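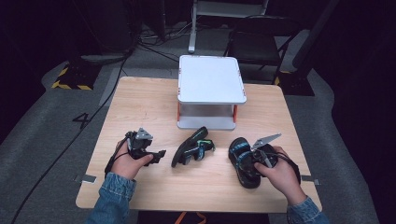

Item 2: sandals and two-tier stand, Drustalbridge.

Minutes, Drustalbridge Footpath Group, 2018-08-14

1. Minutes of the last meeting agreed.
2. Shoe storage at the Prusia hut. Stand to go inside the porch door. Muddy footwear stays outside.
3. Tultari path. Resurfacing covers 670 metres. Quote received: £1,065, excluding drainage. Accepted.
4. Leaflets. Reprint of 300 approved, with the revised map.
5. Stile repairs carried over.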